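Quick note before you download anything: the archive is big, the `raw/` folder is the biggest part of it, and you probably don't need `raw/`. Grab `episodes/` and `calib/` first, play with those, and come back if you find you want the untouched streams.

# zetero-hands

Two-handed tabletop demonstrations, recorded with a pair of hand-held grippers and meant for teaching a two-armed robot the same jobs. You hold a gripper in each hand, you do the task, and we log where both grippers went and how far open they were the whole time. Then we replay or train on that with the arms (ours are a pair we call Yin, yes, both of them, I lost that vote).

I'm Tsion Tufa and I wrote most of the recording code and all of this README, so if something here is confusing it's on me. Mireille Pruvost built the table setup and did the calibration. Thierry Mallet wrote the replay code and most of the grumpy comments in it. Lacey Bloxham and Clémence Guillot did the bulk of the demonstrating and they are both far better at it than I am.

This is release 0.3, April 2018.

## What changed since 0.2

- Gripper opening is now in meters. It used to be raw encoder ticks, and you had to know the magic constant, and the magic constant was on a sticky note.
- Left and right are swapped in the 0.2 `sort` episodes. They're fixed in this one. If you trained something on the old files and it kept reaching for the wrong side, sorry!!
- New task family, `sweep_tray`.
- The February sessions have been re-exported with the new table calibration. Same episodes, same names, better numbers.
- I dropped the audio. It was mostly us talking about lunch.

## Why hand-held

We started out with remote control, a pair of joysticks and a screen, and it worked fine for pick and place. Then we tried anything where the two hands have to cooperate, like one holding a tray steady while the other pushes stuff into it, and it got painful fast. You'd spend the whole episode fighting the controller and the arms would creep along, and what came out looked like a person fighting a controller. A policy trained on that learns to hesitate beautifully.

With the grippers in your hands you just do the thing. You still feel the contact through the handle, you can see past your own knuckles (mostly), and after a few tries you forget to be careful, and that's when the good episodes start.

The price is that people can do things the arms can't. Wrists are wonderful. Lacey has a little flick she does at the end of a sweep that no joint on Yin will ever reproduce, and the replay checker flags it every time. More on the `feasible` flag further down.

We kept some of the joystick episodes in `episodes/teleop/` for comparison. They have the same format, so you can mix them in if you're curious. I wouldn't train on them alone.

## Tasks

There are 6 task families in this release:

| folder | what the person does | hands |
|---|---|---|
| `sweep_tray` | gets small stuff off the board and into a tray | both |
| `handover` | passes a block from one gripper to the other in the air | both |
| `sort` | moves blocks into two piles by color | both, mostly in turn |
| `uncap` | holds a bottle, takes the cap off | both |
| `fold` | folds a cloth in half, then again | both |
| `pick_place` | the boring one, but everybody asks for it | one |

`fold` is the weakest of the bunch. The cloth slides on the board and the demonstrators all found different ways of dealing with it, so the variety is huge and you may hate it. Thierry wanted to leave it out. I like it.

`sweep_tray` is my favorite and it's the one we use to sanity check everything else. It has contact, it has two hands doing different jobs, and you can tell at a glance how it went by looking at the board.

## Getting started

```
git clone the repo, then:
pip install -r requirements.txt
python tools/check_download.py --root /path/to/data
python tools/view_episode.py --root /path/to/data --ep sweep_tray/0012
```

The viewer plays the head view next to a plot of both gripper openings. Space pauses, left and right arrows step, `g` toggles the gripper axes drawn on top of the video. If the axes float off away from the grippers you've got the wrong calibration folder, so check `calib_id` in the episode's metadata before you email me.

Python 3 only. I tried to keep it working on 2.7 and then I stopped trying.

## What's in an episode

```
episodes/sweep_tray/0012/
 head.mp4
 poses.csv
 grip.csv
 events.json
 meta.json
```

`head.mp4` is the view from head height, looking down at the table. It's what the demonstrator sees, give or take, and it's what we feed to the policy.

`poses.csv` has one row per time step. Columns are `t`, then position and quaternion for the left gripper, then the same for the right. Everything is in the table frame, with the origin at the near left corner of the board, x to the right, y away from you, z up. Quaternions are x, y, z, w. I know. I picked one and wrote it down.

`grip.csv` has `t`, `left_open`, `right_open`, and is sampled at 50 Hz. The poses run slower, so don't zip the two files together row by row (Clémence found this one out for all of us). Use `tools/align.py`, it interpolates for you.

`events.json` has hand-marked moments, like first contact, grasp, release, done. They were put in afterward by whoever was patient enough, so treat them as good to within a few frames.

`meta.json` has the demonstrator code, the task, the calibration id and the two flags I'm about to explain.

### `success`

Set by the demonstrator right after the episode. For `sweep_tray` the rule was that whatever was on the board at the start had to be in the tray at the end, crumbs excepted. We argued about crumbs for longer than I'd like to admit, and you'll find a few episodes marked as failures that look perfectly fine to me. I left them alone.

### `feasible`

Set by Thierry's checker. It tries to follow the recorded gripper path with the arms in simulation and says no if a joint would hit its limit or the two arms would bump into each other. A `false` here doesn't mean the demonstration is bad! It means Yin can't copy it exactly. If your arms are different, rerun `tools/feasible.py` with your own URDF and ignore our flag.

## How the tracking works

Each gripper carries an angular plate with dot patterns on it. The tracker finds the dots, we know where they sit on the plate from Mireille's calibration, and that gives us the gripper pose. It works nicely as long as the dots are in view. When you roll your wrist a lot, or one gripper passes in front of the other, you lose some of them and the pose gets jumpy.

We fill short gaps by interpolation, up to 40 ms. Longer gaps are left as NaN so you can decide for yourself. Please don't fill them with zeros. Zero is a real place on the table and the arms will go there with great enthusiasm.

The grippers are wired. People ask about this a lot, and yes, the cables do pull on your hands a bit, and yes, you can see it in the data if you go looking (a slow sag in z when somebody's resting between moves). Wireless is on the list. It has been on the list since the beginning.

## The table

Wooden top with a big white foam board laid on it, so a strip of wood stays bare around the outside. The board is there for contrast, and it's a little soft, so coming down too hard costs you a dent and nothing worse. All the coordinates assume the board is where Mireille put it. If you build your own, measure the board and not the tabletop.

Try to start each episode with both grippers over the board and open. We do a short pause there, and the segmenter looks for that pause to find the start.

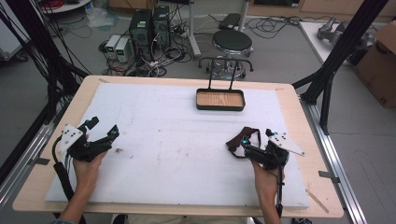 I'd suggest practicing before you record anything you plan to keep. My first 18 episodes went straight in the trash and so did most of Lacey's first session, and after that we made it a rule: warm up on `pick_place`, then `handover`, then whatever you came to do. The other rule is to stop when you get bored. Bored demonstrations are fast and sloppy, and the policy picks up the sloppy part first.

If you switch demonstrators, redo the hand zero (`tools/zero.py`). Everybody holds the grippers slightly differently, and skipping this is the number one reason for a session where the fingers never quite close in the log.

## Known problems

- The video and the poses drift apart slightly over long episodes. `align.py` corrects it with a linear fit and that's good enough for us.
- In `uncap`, the right gripper opening sticks at its minimum in a few files. There's a list in `docs/bad_files.txt`.
- The background changes. The recording corner is also where we park stuff, so boxes and stools come and go behind the table between sessions. Crop to the board if your model gets too interested in the furniture.
- All the demonstrators are right-handed. Mirroring helps some, but watch the marker plates, they aren't the same once flipped.
- `fold`. Just, in general, `fold`.

## License and thanks

Data is for research use, code is MIT, see `LICENSE` and `DATA_LICENSE`. If you use it in a paper, cite it as the Zetero hands dataset, release 0.3, and send us the paper, we like reading them.

Thanks to the people at Ernier for machining the plates twice (the first drawing had the holes on the wrong side, and that was me again), and to the folks at Olosia for hosting the files.

Bugs go in the issue tracker. Please include the episode name and the `calib_id`, and if it's about the checker, tag Thierry.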